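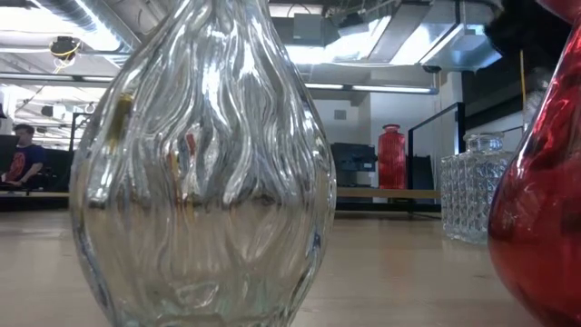

4.2 Changes to the packing role

Before the handling cell was introduced at the Grinley site, packers lifted each piece from the table, checked it for chips, wrapped it and placed it in a divided carton. Under the new arrangement the cell does the lifting and placing. The packer selects the order in which pieces are presented, confirms the grip setting and inspects the wrapped item before the carton is closed.

Figure 3. Glassware on the work table at Grinley: clear ribbed vase, cut-glass decanter with stopper, and red glass vase.

Staff described the change in mixed terms. Of the 12 packers interviewed in March, most welcomed the reduction in bending and reaching, particularly those on the late shift. Several also reported that the work had become more tiring to concentrate on. Clear glass was named most often as the cause. A ribbed surface such as that of the clear vase in Figure 3 shows whatever lies behind it in distorted form, and the cell's vision software, supplied by Zumament, more often asked for help in locating the edges of such pieces. Each request had to be answered by a person within 30 seconds, after which the cell stopped.

The site recorded 290 requests over the trial period. Management at first treated these as interruptions to be reduced. The packers' representative, Kaja Butkienė, argued that answering them was skilled work and should be counted as such in the job description. Her proposal was adopted in part: time spent answering requests is now logged as productive time, but the pay grade has not been reviewed.

A further concern was the loss of informal training. New employees at Whitlock, where packing remains manual, learn to judge weight and balance by handling pieces beside an experienced colleague. At Grinley they now begin at the screen. Çetinkaya's earlier interviews at Zirnurton recorded the same worry among supervisors, who doubted that inspection could be taught to people who had rarely held the product. Grinley has since set aside one hour per shift for hand packing, and attendance is left to the team leader's judgement.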